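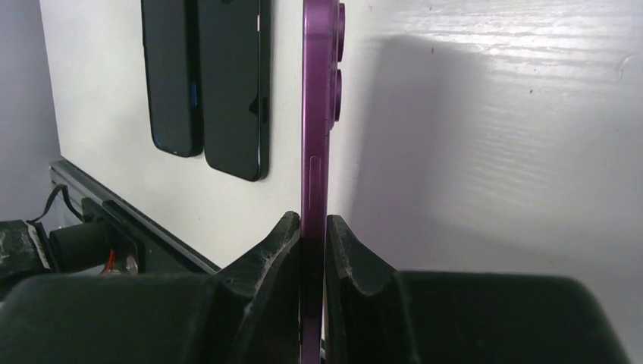
Vorkora Opens Intake for Used Smartphones at Lennox Site

2018-12-18

Vorkora, a refurbisher of consumer electronics, today announced that its Lennox site is accepting used smartphones from retail and business customers. The service covers inspection, data removal, grading and resale or parts recovery.

During a pilot that ended this month, the site processed 3,089 handsets. Of these, 2,840 were graded for resale. The remainder went to parts recovery. The most common causes of downgrade were wear on the metal side frame, damage around the camera housing and side buttons with incomplete travel.

Each handset is inspected on all four edges before the display is tested. Side buttons are checked for travel, return and play. Camera housings are checked for dents and for lifting at the seam. Colored frames, including purple and other dark metallic finishes, are viewed under diffuse light, as gloss finishes can hide shallow scratches when lit from a single direction. Polishing is not used on colored frames.

"Most grading disputes in the pilot concerned the edges of the phone," said Jana Brinkmann, head of grading at Vorkora. "The revised sheet records each side separately, and the buyer receives that record with the unit."

Grading records are kept in Flarum, the company's inventory system, and can be exported by serial number. Data removal is completed before cosmetic grading. Handsets that cannot be powered on are held in a locked cage until the storage component has been destroyed.

Gureo, a reseller of refurbished phones, has signed on as the first volume buyer and will take an opening lot of 768 units in February.

"We asked for consistent edge grades and a written definition of each one," said Heather Sutherland, purchasing manager at Gureo. "Both are in the contract."

Standard turnaround is 11 business days from receipt. Handsets should be shipped without cases, screen protectors or SIM cards. Business customers can request the grading sheet and packing instructions from the Vorkora intake desk in Lennox.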